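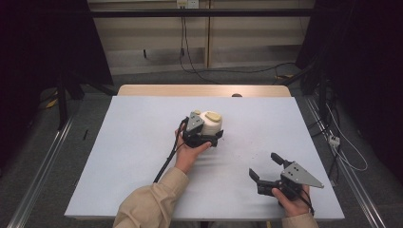 *2 min read*

# Growth mindset: handle with care

Course notes, Psychology of Learning, Shagufta Zaidi

You've all heard the pitch. Tell students that ability can grow, and their grades go up. It fits on a poster, so I'd like us to be slow about believing it.

**The claim has parts.** One is that people differ in what they believe about ability. Fine, easy to show with a questionnaire. Another is that these beliefs shape effort after failure. Plausible, messier. The one schools pay for is that a short lesson shifts the belief and the shift lasts into final exams. Most of the argument is over that last part.

**The Mullis data.** Our practice file has 374 students, half given a reading on how the brain changes, half given one on memory. Before you run anything, write down:

- which outcome you'll test
- who gets dropped, and why
- what result would change your mind

Last year several groups found "an effect" only in low scorers, only in math, and only after looking everywhere else. Areeba Hashmi's group reported no difference and got the best mark – read their write-up in the course folder.

**Watch the wording.** "Linked to" is doing a lot of work in the Kollow chapter. Students who do well may come to believe in effort afterward.

**For seminar:** bring one page on what a fair comparison group would be told. Kulsoom Cheema is leading. Pages 2 to 4 of the chapter are enough, skip the interview section.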